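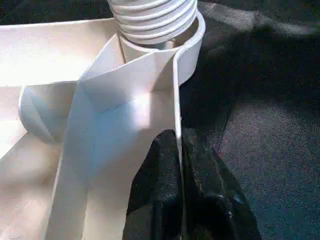

Spent most of a day in January at the Wasto open day. They run a returns and parts recovery shop, and they opened the floor to anyone who signed up. Posting my notes as a thread while they're fresh. I repair small appliances for a living, so that's where I'm coming from.

**2/** Quick background. Wasto takes in returned and broken household products, pulls the plastic parts that can be reused or reground, and sells them on. Until last spring it was all hand work. Now there are four robot cells at one end of the building and the hand benches at the other.

**3/** Doors opened at 9. Sign in, safety glasses, a sticker with your first name on it. We went around in groups. My guide was Tekle Gebremichael, who was on the hand benches for six years before he moved to the cells. Good choice of guide. He knew what the parts were for.

**4/** First stop was intake. Crates come in from the stores, get weighed, get a barcode. Last month they processed 2,410 items. Tekle said January is always heavy because of holiday returns. The sorting at intake is still done by people and he doesn't expect that to change this year.

**5/** Then the cells. The one I spent the longest at handles white molded housings. Thin walls, lots of odd shapes in one piece. The part on the mat had a ribbed cylinder standing up out of a round collar, a big angled face next to it, and a thin fin running down from the collar. No obvious place to grab it.

**6/** The fin is what the gripper goes for. There's a camera down at the gripper, and they had the live view up on a monitor for us. You see the black finger pad come up against that thin wall with white plastic filling most of the screen. Much closer in than I expected.

**7/** I asked why not grab the cylinder, which is what I'd do by hand. Gergely Szekeres runs the cell and he took that one. The ribs give the pads an uneven surface, and the part can turn in the grip. A flat wall gives them two flat faces. The tradeoff is that a thin wall flexes.

**8/** So a lot of their work this winter has been on force. Too little and the part slides out. Too much and you get a white stress mark on the wall, or a crack, and then the part is regrind and no longer resale. He had a tray of cracked ones out on the table for people to handle. I appreciated that. Most demos would have put the tray away.

**9/** The finger pads are their third version. The first were smooth and slipped on anything with mold release left on it. The second were soft foam and wore out in a couple of shifts. The current ones are dark and rubbery with a grainy surface. Gergely passed a spare around. It feels like a bike grip, a bit stiffer.

**10/** They change pads every 700 picks whether they look worn or not. It takes a few minutes with a hex key. He did a change for us and timed himself, and then dropped the screw, and somebody's kid found it.

**11/** Lighting came up a lot. White plastic under a strong light blows out on camera. On the monitor the flat panels were so bright you lost the detail, and the inside of the collar was in shadow. I do macro photos of parts for listings and I have exactly the same problem with white housings.

**12/** They know about it. Mehrangiz Akbari does the vision side and she said the dark gray mat was her change. Before that they used a bare light bench and the edges of the white parts were hard to find. With the gray behind, the thin rims stand out. The light itself is next on her list. She wants a second, softer one on the opposite side.

**13/** Someone asked her if they could just paint the parts or dust them. She said yes, and then somebody has to clean them, and at that point you've spent more than the part sells for.

**14/** Cycle time, for those who'll ask: 40 seconds per housing at this cell, including the inspection pass. A good bench worker is faster on an easy part. Tekle said so without being pushed. The cell doesn't get faster or slower through the day, and that's what they're paying for.

**15/** Success rate on white housings is 92 percent for the current month, by their own board on the wall. That's for a clean pick and place with no mark on the plastic. The rest go into a bin and a person looks at them at the end of the shift.

**16/** I watched maybe a couple dozen picks over the visit. One slid and landed on its side. The arm stopped, backed up, took another look and tried from a different angle. Then it gave up and the light on the post went yellow. Gergely let it sit there so we could see the recovery screen.

**17/** The recovery screen is plain. A still from the gripper, a few buttons, a box for a note. The operator picks a reason from a list. He showed us the list and the most used one is "part not seated." He'd like to split that into several reasons but then people stop reading the list.

**18/** Break at 11. Coffee, and a tray of flatbread with cheese that went fast. Talked to Rostam Salehi, who drove three hours from a molding shop called Pangaribuan. They make parts similar to the ones being picked. He was there to find out what he could change in a mold to make a part easier to handle at end of life.

**19/** His idea is a small flat tab, molded in, same spot on every housing. Gergely's eyes lit up. Then they got into who pays for the extra plastic and the mold change, and that conversation was still going when I went back in. I'd like to hear where it ended up.

**20/** Second cell, shorter stop. This one cuts zip ties and coils cords. It's from an outfit called Piltico and it was down for part of the morning with a sensor fault. They ran it for us after the break. Cords are hard. It got most of them into a neat coil and left a few looking like mine do.

**21/** Third cell does labels and bagging. Not much to say. It bags things. The labels are straight.

**22/** The fourth was covered and being set up for glass. No demo. Tekle said ask again in the summer.

**23/** Then the hand benches, which I was glad they didn't skip. Man-lok Liao showed us how she opens a snap-fit housing with a plastic pry tool and a thumb. Two clicks and it's apart, tabs intact. I've been breaking those same tabs for years. She slides the tool in at a low angle and twists, where I've been pulling straight up.

**24/** She also trains the cell operators. Her view is you can't run the cell well if you haven't handled the parts, and every operator does two weeks at the benches before they touch a screen. Gergely did his two weeks and she had opinions about his prying.

**25/** I asked about jobs. Tekle's answer was that bench headcount is the same as last year, and the volume went up. He said he couldn't promise what it looks like in three years and wasn't going to. Fair enough. Two of the bench people in earshot nodded at the first part and not much at the second.

**26/** Things I'd have liked: more time at the housing cell, a place to stand where you can see the arm and the monitor together, and a printed sheet with the numbers. I wrote mine on my hand and then on the back of the parking slip.

**27/** It's loud at the cord cell. They have foam plugs in a box by the door, take a pair. The floor by intake slopes, which caught a few people out. Parking is behind the Mandis warehouse next door, and the sign for it is small and faces the wrong way if you come from the highway.

**28/** What I'm taking back to my own shop: a gray mat for the photo table, a second lamp, and Man-lok's twist. I also bought a bag of mixed knobs from their resale shelf. Three fit a stove I've had waiting since fall.

**29/** The next open day is planned for May. Groups are small, so sign up early, and ask for the first one of the morning if you want time with Gergely and the tray of cracked parts.

**30/** Adding one since a few people asked in replies. No, you can't bring your own parts and have the arm try them. I asked. Mehrangiz said they did it at the previous open day and someone brought a rubber duck full of water.

**31/** And yes, photos are fine on the floor, except at intake, where the customer labels are showing.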